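Visit to the Sestora Citrus Packing House

Tuesday, February 26, 2002

Our growers' club made its winter trip to the Sestora packing house, two hours south by bus. Sestora packs oranges, tangerines and a few lemons for 29 growers in the valley, and it opens its doors to groups once a month during the season. We had asked for a December date, but the house was running double shifts then and could not take us.

The bus left at seven and got in a little late on account of fog. Coffee was waiting in the break room, along with hairnets, which everyone had to wear past the yellow line.

Receiving

Fruit arrives in wooden bins on flatbed trucks. Each load gets a tag with the grower's number, the block and the picking date, and a sample goes to the test bench before anything is unloaded. The bench checks sugar, acid and juice weight. A load that tests low goes back to the grower or off to the juice plant at Ngcobo, which pays a good deal less.

We were allowed to see the load book for that morning. One truck had brought 120 bins of navels from a single block. The receiving foreman said the frost in the low ground did less harm this year than people had feared, but he still cuts fruit from every load to look for dry cells.

Washing and grading

The wash line is loud, and we could not hear much of what our guide said there. Fruit is dumped into a water tank, goes up over brushes, and is rinsed, dried and waxed. After that it passes the grading table, where 10 or 12 people stand on each side and pull anything with scars, splits or green shoulders. The sizer beyond them was made by Prurnholm and is older than most of the crew. It drops the fruit by diameter onto canvas belts. The house plans to replace it in two years if prices hold.

Cartons are packed by hand. The best packer on the floor that week had filled 833 cartons over five days, according to the board by the time clock. Full pallets go straight to the cold room. We walked through that quickly, as most of us had left our coats on the bus.

Sliced fruit

Sestora also sells a small amount of cut fruit to hotels and school kitchens. It is sliced in rounds with the peel on and laid overlapping in foil trays. Late Valencias hold their shape best, but navels are used at this time of year. The guide said the knife matters more than the variety, and that a dull blade crushes the cells and leaves juice in the bottom of the tray.
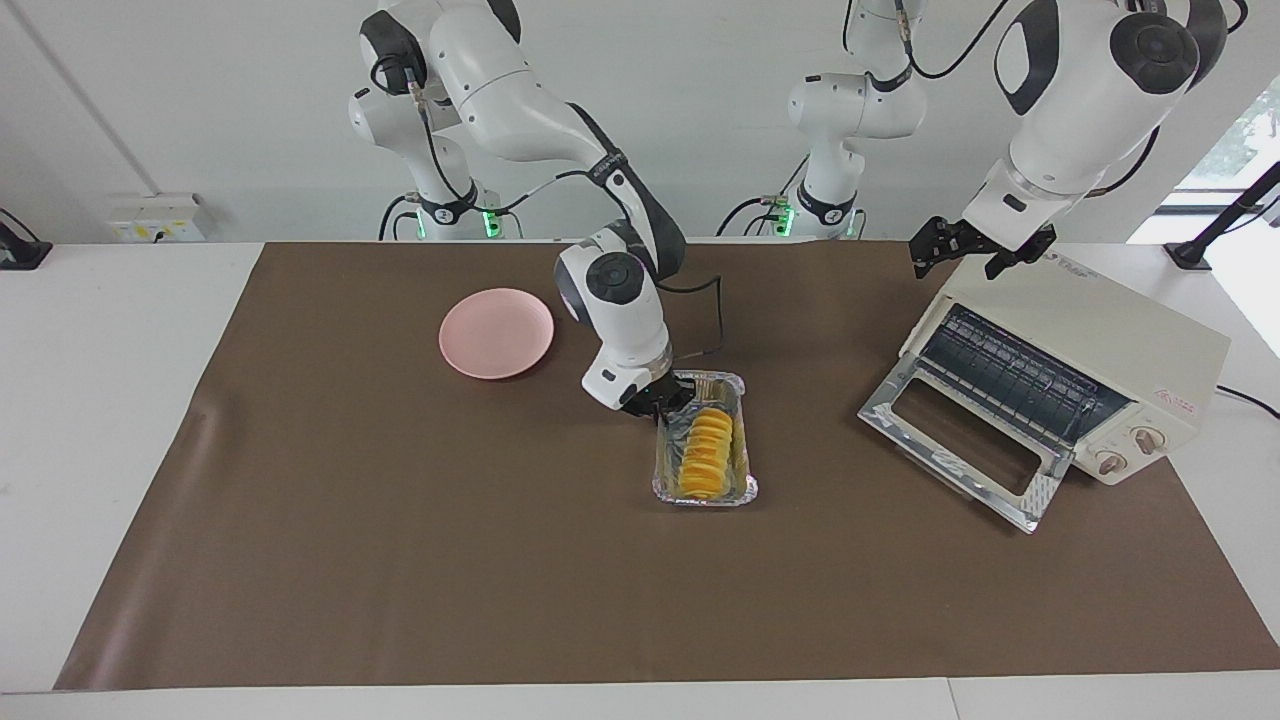
The test grove

After lunch we walked out to the test grove behind the plant. It has 1,283 trees on several rootstocks, planted in short rows with painted stakes. The one that drew the most questions was Sida, an early tangerine with loose skin and few seeds. It colors well without cold nights but bears heavily one year and lightly the next - the manager has been thinning by hand to even it out. He would not say yet when budwood will be for sale.

Several members asked about drip lines. The grove was switched over three seasons ago. Gophers have been the main trouble, and the crew now checks every line before each run.

Notes for next time

Wear closed shoes, as the wash room floor is wet. The store by the front gate takes cash only and closes at three. Navels were priced by the half carton, and we filled most of the luggage space under the bus.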